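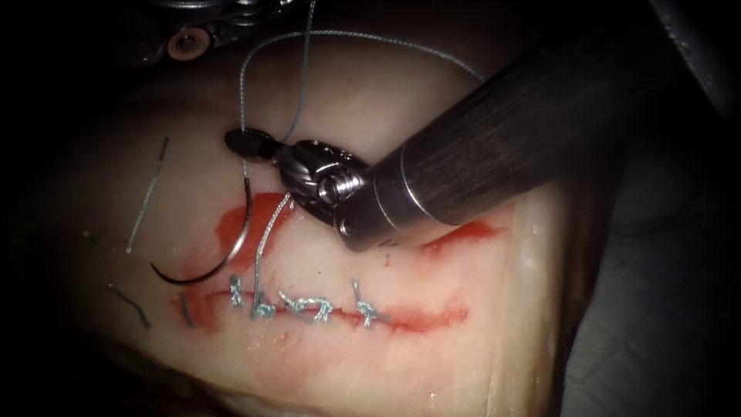
Pre-run software checklist, suturing bench, September build. I went through this with Jomar Bautista before we let the new Stistance planner drive anything on its own, and I've left my comments in because last time I just ticked boxes and then couldn't remember what half the ticks meant. We're testing on the pale pad with four knots already in the incision, so the thread tracker gets a proper mess to deal with: a big loop of gray suture going over the shaft, the needle hanging off the thread, and red stain right behind it. If it only works on a clean pad I don't want to hear about it!

1. Controller build matches planner build - OK
Both on 897. The Juvero launcher still shows the old number in its title bar, so read the log and ignore the window.

2. Joint limits loaded for both arms - OK
Checked by hand in the config viewer. Somebody had widened the wrist limits for a demo (me, I think) and I've put them back.

3. Hand-eye calibration - OK, with a grumble
Residual came out at 2 pixels, and I'd love it smaller. Fine for needle pickup, a bit loose for placing the tip at the wound edge. Redo it if anyone so much as leans on the camera mount.

4. Needle segmentation - OK
Black needle on a light pad is the easy case. Look at the overlay near the stain though, the mask likes to get fat there.

5. Thread tracking - NEEDS WORK
It follows the strand nicely until the strand crosses itself or passes an old knot, then it sometimes hops onto a trimmed tail. Loose scraps of thread on the pad fool it too. Jomar wants a minimum length filter, I'd sooner fix the seeding. Ticket 453 has both ideas.

6. Collision check, tool to tool - OK
Ran the Mercado replay set with the second arm parked high. No false stops. Please don't skip this after changing the tool models!

7. Force cutoff on thread tension - OK
Tripped when I pulled on the thread by hand, and the log entry had the right timestamp.

8. Watchdog timeout - FIXED
Somehow set to 59 ms, about double what we agreed. Back to the agreed value, restarted, checked again.

9. Recording to the Bruvon server - OPEN
Joint data arrives, video lags behind it. Run local for now and copy over at the end of the day.

Cleared for supervised runs with a hand on the stop button. Autonomous needle handover stays off until item 5 is closed.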